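Castton Support Center
Ticket: Gilotik catalog freezes when searching by composer
Product: Gilotik Catalog, desktop edition
Opened: May 1, 2018
Opened by: Rafail Spanos
Status: Solved

Rafail Spanos wrote:

Hello to everyone on the Gilotik side, and thank you in advance for reading all of this. I know I go on a bit, but I'd sooner give you too much than have you write back for the missing half.

I run the Aquino sheet music library. We lend parts to choirs, school bands and a fair number of brave people who have taken up the cello late in life. Our catalog has 2,000 titles in it, every one typed in by hand from old index cards, and Gilotik has looked after them very nicely since last September. I was dreading the move away from the card drawers and I've come to love it (the loan slips alone are worth the price!).

The trouble is with searching. If I look for a title, it comes right up. If I look for a composer, the window goes pale, the little wheel spins, and nothing I click does anything at all. I timed it on the desk clock and it came back after 60 seconds. Then it behaves perfectly for a while, long enough that I start to think I imagined it, and then it does it again, usually with somebody standing at the counter waiting for the Fauré.

What I've tried so far:

Restarted the program. No change.
Restarted the computer. No change.
Closed the web browser and the mail program, in case they were hogging things. No change.
Ran Tools > Check Catalog. It said no errors found, in green.
Had the memory in the desktop looked at, as your help page on slow searches suggests. No change there either.
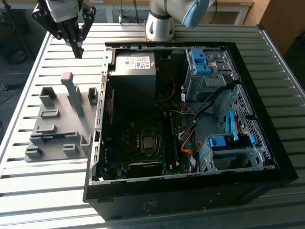 Anastasia Deligiannis wrote:

Hi Rafail, and please don't apologize, I wish every ticket came in like yours. The fact that title searches are fine and composer searches aren't is the most useful thing in your message. Gilotik keeps a separate index file for each kind of search, so a tired or short-of-memory computer would slow both of them down. I suspect something is getting in the way of the composer index in particular. Could you do a few things for me when it's quiet at the counter? Go to Help > Activity Log and turn on Detailed. Then run composer searches until you get a freeze, and send me the log. Please also tell me which folder the catalog lives in, and whether anything else on the computer reads that folder: a virus scanner, a backup program, a shared drive, anything of that kind.

Rafail Spanos wrote:

Dear Anastasia, thank you for such a quick and kind answer. It took me a little while to find the Activity Log because I was looking under Tools, where I'd have put it myself, but there it was under Help just as you said.

The catalog is in Documents, in a folder called Music Library. I put it there so that I could find it. As for other programs, we have the virus scanner that came with the computer, and we have Trusaven, which copies everything in Documents to the outside drive. I set Trusaven up the same week as Gilotik and I'll admit I haven't looked at it since, except to be pleased by the check mark. 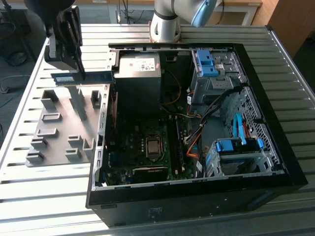 I did get a freeze on Bach, and after that on Holst, and then Bach again. I've attached the log. Most of it is beyond me, but I noticed a line that repeats every time the wheel spins:

composer.idx in use by another process, waiting
composer.idx in use by another process, waiting
composer.idx released, continuing

Between the freezes I searched for Britten and Parry and they were instant. I don't know if the names matter. I don't suppose they do, but you did say to tell you everything, and I'm the sort of person who takes that seriously.

Anastasia Deligiannis wrote:

Rafail, the names don't matter, but that line does, and you've found it before I could! Gilotik wants to open the composer index, another program has hold of it, and Gilotik waits politely until it gets its turn. The default waiting time matches what you saw on your desk clock.

My money is on the backup. Gilotik rewrites the composer index a little whenever a loan goes in or out, and a backup program that watches for changes will pick up the file every time and copy it afresh. Let's find out before you change anything for good. Please pause Trusaven for one afternoon and leave it paused while you lend things as usual, then make a note of any freezes. I'd take a manual copy of the Music Library folder first so you aren't without a backup in the meantime: close Gilotik, right-click the folder, choose Copy, and paste it onto the outside drive.

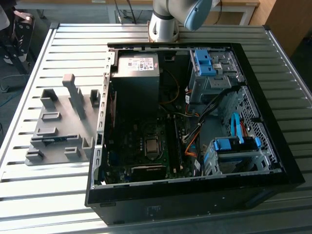
Desktop computer with the side panel off.

Rafail Spanos wrote:

Anastasia, I am delighted to report an afternoon with no freezes whatsoever! It was a busy one too, with a school band returning a whole season's worth of marches in no order I could make out, so there was plenty of composer searching. I turned Trusaven back on at closing time and had a freeze on Elgar before I'd got my coat on. I think you've got your culprit.

I would like to keep backing up, though. I typed in all those cards and I don't think I have it in me to do it again. Is there a way for the two of them to get along?

Anastasia Deligiannis wrote:

There is, and it's a small change. You don't need to back up the index files at all, as Gilotik can rebuild them from the main catalog file whenever it likes. You need to do two things:

In Trusaven, open the settings for your Documents backup and look for the list of files to skip. Add *.idx to it and save.
In Gilotik, go to Tools > Rebuild Indexes and let it finish. Don't search while it's running.
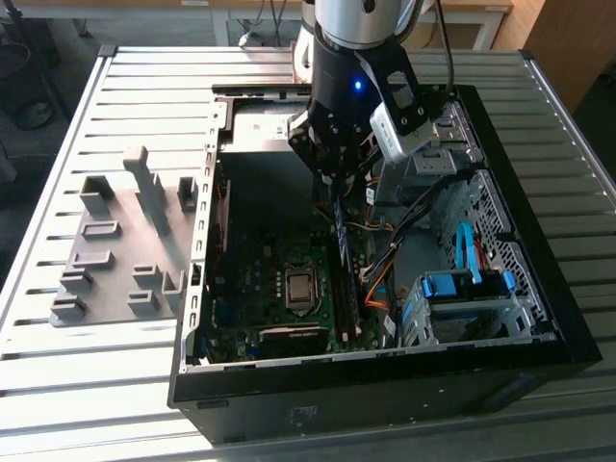 After that, start Trusaven again and check that catalog.gdb is still in the list of files it copies. It's the one that holds your titles, your borrowers and your loans, so I'd like you to see it there with your own eyes. If you ever restore from the backup, open the catalog and run Rebuild Indexes once before you search.

Rafail Spanos wrote:

All done, and catalog.gdb is there in the list, I looked at it for some time. The rebuild was over before my tea was ready. I've had a full week of lending with both programs running and not so much as a pale window. Bach, Holst and Elgar all come up as fast as I can type them.

Could I make a small suggestion for the help page? It talks about memory and disk space, and it would have saved me some fretting if it had mentioned backup programs as well. And maybe a word about where the Activity Log is, for those of us who look under Tools. Thank you again for your patience with a long-winded librarian. You may close the ticket.

Anastasia Deligiannis wrote:

I've passed both suggestions to the people who write the help pages, with a link to this ticket. Closing now. If the freezes come back, reply here and it will reopen with the log still attached.

Resolution: composer.idx locked by backup program. Index files excluded from backup, indexes rebuilt.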